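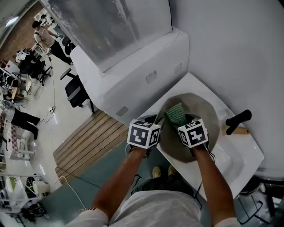 Home Shop Kitchen & Sink Brushes Guides Contact

Search products Go

Nita Block Scrub Brush, green

Last updated: October

We weren't going to stock another scrub brush. We already had too many, and most of them do the same job with a different handle. The Nita block brush got onto the shelf after Mwende Ogola, who does our buying, used one on her own sink for a few weeks and refused to give it back. That's one person's opinion, and she likes cleaning more than I do, so take the rest of this page with that in mind.

It's a green brush with a rectangular head covered in short bristles. That's most of what there is to say about it. Vollora, who supply it to us, send a sheet that calls it a "total basin care solution." It's a brush. You push it around the sink.

What it does well

Short bristles don't fold over when you lean on them, and that matters more than anything on the supplier's sheet. Long soft bristles feel nice for a week and then splay out sideways, and after that you're cleaning with the block. This one keeps its shape longer than the last two we carried. It also puts a good amount of bristle on the surface at once, so a small oval basin goes quickly.

The straight edge is useful where the bowl meets the countertop and old soap likes to sit. Tilt the head and run the long side along the rim. You can get most of the way around an oval bowl like that, though you'll be changing your angle a lot on the tighter ends.

What it doesn't do well

Drain openings. The head is a block and a drain is a small round hole, and no amount of twisting fixes that. Get a bottle brush, or the Kenard detail brush, which costs less and is too small for anything else.

The base of a faucet is also awkward. If yours sits close to the basin you'll end up using a cloth behind it. And if there's any wood around it, keep the brush off that part altogether. Stiff bristles and wood finish don't get along, whatever the package says about "all surfaces."

I'd also be careful with anything glossy. The sheet says non-scratch. I haven't seen a test behind that claim, and I asked twice. We tried it on an old white sink in the back and couldn't find a mark afterward, but that sink has had a hard life and one more scratch would be difficult to spot. Try it somewhere low down and out of sight first.

About the "lasts 600 washes" claim

It's printed on the box. Vollora couldn't tell me what counts as a wash. A quick wipe after brushing your teeth? A full scrub with powder? Viorica Costache in our returns department has a brush she's used every weekday since spring, and the bristles at one corner have started to lean. The rest is fine. I'd call that decent for the money – I wouldn't call it proof of anything.

How to use it

Rinse the basin first so you aren't pushing grit around. Put a little dish soap or mild cleaner on the bristles and work down from the rim toward the drain. Light pressure does nearly everything. If a stain doesn't move with light pressure it's probably limescale, and you need something acidic more than you need a harder push. Check what your sink is made of before you reach for vinegar.

Wear gloves if you're using anything stronger than dish soap. Rinse the brush, shake it and leave it bristles down on a rack. Standing it in the bowl is how you get a gray ring and a brush that smells.

Details

Item number: 477
Color: green only
Head: rectangular, short bristles
Sold: singly, or by the carton for trade customers (200 per carton)
Trade minimum: one carton
Dishwasher: the supplier says yes, we say rinse it by hand

Compared with the Maldonado brush

People ask, so: the Maldonado has a rounder head and softer bristles. It's better in a deep bowl and worse along edges. It costs more, and I can't see where the extra money goes. If your sink is shallow and gets cleaned often, either one will do. If it gets cleaned when visitors are coming, buy the Nita.

Should you replace the one you have?

If the bristles on your current brush still stand up and it doesn't smell, no. Keep it. A new brush won't get a sink cleaner than an old one that works, and we'd sooner you came back when you need one.

Stock and shipping

We have 400 of these on hand. Orders placed by 2 p.m. on Thursday ship before the weekend. Unused brushes can come back in their packaging. Used ones can't, for reasons Viorica will explain if you call her.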